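Mango is sold in the Sovville district mostly through small roadside traders, and the price is agreed by speaking, without a scale in many cases. Earlier studies of fruit markets looked mainly at transport cost and at the season. Less is written on how the buyer and the seller come to the same opinion that one fruit is ripe and another one is still to wait. The present section treats this question for the yellow-skinned fruit that the local people call garkon. 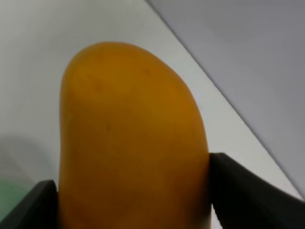

Trinh Lâm
Corresponding author, Department of Rural Economy, Zilemine College

The word garkon is used in two senses. For the growers on the Phùng side of the river it means a tree, and they say "my garkon is old" even when there is no fruit on it. For the traders it means only the ripe fruit, after the skin has become yellow or orange. This difference caused some confusion in our first interviews, which we had to repeat in December. We follow the traders' sense in the rest of the paper.

We collected 1,394 records of sale from seven markets. A record contains the asked price, the paid price, and the words which the seller used for the fruit. Sales between relatives were left out, as the price in such cases is often a gift in part. After this step, 147 sellers remained in the sample. Their ages and years in trade are given in the appendix.
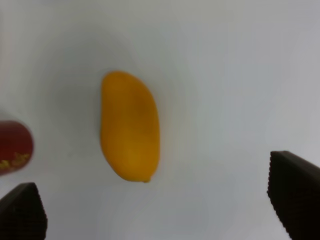
3.2 Words for shape and ripeness

Sellers speak of the shape more often than we expected. The blunt end is called the head and the narrow end is called the beak, and a fruit with one straight side and one fuller side is said to "carry a child." Such fruit was not sold at a higher price in our records, although many sellers told us that it is. We think the expression serves to keep the talk going while the buyer decides.

For ripeness, the most frequent words refer to color, then to smell. Words for softness are few. A buyer who presses the fruit before an agreement is considered rude in five of the markets, and this may explain why softness is seldom named aloud.
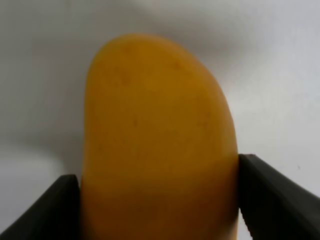 Figure 1. Ripe garkon with orange-yellow skin and rounded upper end.

Fruit of the color in Figure 1 was usually described as "ready for today." The gap between asked and paid price was smaller for this group than for fruit called "ready for the week." In the second group the bargaining was longer, and the buyer often asked for one more fruit in place of a lower price. We did not count the added fruit as a discount in Table 2, and the reader should keep this in mind when comparing the two groups.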